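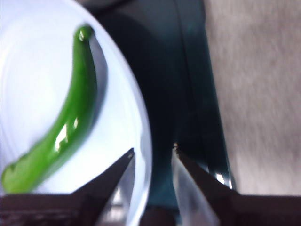

Play Kitchens & Pretend Food

Thread: washing shiny veg, does the gloss come off??

mudroom_tess
Quick one. Doing the big clean on the play kitchen stuff before the cousins come. Is warm soapy water ok on the glossy kind of pretend veg, or does the shine go dull? The green one is the shiniest of the lot and the kid's favorite, so dont want to wreck it. It lives on the plate pretty much full time, "dinner" is always the green thing.

Posted 2021-05-04

plankton40
soap and a cloth. never soak. if theres a seam water gets in and then you have a science project

Indrek Rimkutė
Soaked ours for years, no problem. Depends on the make. The Livari set we had was solid all the way thru. Wipe dry after and the gloss stays.

plankton40
"solid all the way thru" ok but she didnt say hers was. wipe only is the safe answer

mudroom_tess
No idea on make, hand me down. No seam I can find on the green one. Potato I'm less sure about.

gravyboat_600
is it a pepper or a cucumber tho

mudroom_tess
Depends who you ask! Cucumber in this house. My mother says eggplant.

gravyboat_600
curvy for a cucumber. pepper, final offer

ovenmitt_jo
Forget the veg, what about the basket. Thats what gets gross at our place. Crumbs in the weave. I do a dry paintbrush first, then damp cloth, then leave it outside till its bone dry. Dont dunk it.

mudroom_tess
Oh good call on the paintbrush. Basket is where everything ends up, potato and carrot are the permanent residents. Black tray sits next to it and that's the "counter", plate goes back and forth.
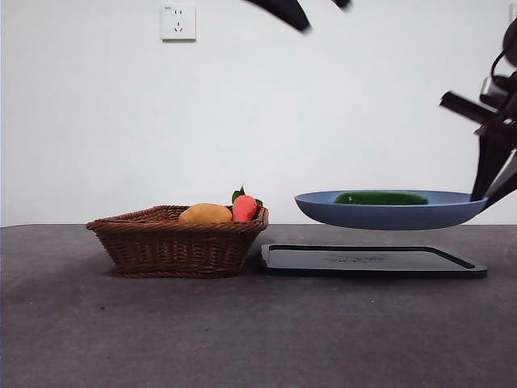
Only thing is the carrot has the leafy bit on top and stuff gets stuck down in there, old toothbrush maybe? Tray is easy, one swipe. Plate I just do in the sink with the real dishes.

ovenmitt_jo
Toothbrush yes. Soft one. Go gentle where the green meets the orange, thats where our color started going.

Indrek Rimkutė
Plate in the sink but the veg isn't allowed in? Same sink. I'd put the lot in, 18 minutes, done.

plankton40
18 minutes is a soak. we've been over this

Indrek Rimkutė
It's a bath.

lurnton_mom
we use the diluted stuff from Jankauskaitė, the pharmacy on Morkonton Road in Lurnton, one capful to the bowl. No smell left on anything. Pricey for a tiny bottle but its lasted since the baby. Try it on the underside of somthing first

gravyboat_600
would not use anything but dish soap on stuff that goes in mouths. sorry

lurnton_mom
Its for baby toys?? says so on the bottle. You rinse after

gravyboat_600
fair, didnt know that. still dish soap for me

mudroom_tess
OK going with: cloth and dish soap for potato and the green one, toothbrush for carrot leaves, paintbrush on the basket. Not soaking, sorry Indrek. Will report back if the shine goes.

plankton40
correct choice

ovenmitt_jo
let the basket dry longer than you think. mine was still damp underneath the next morning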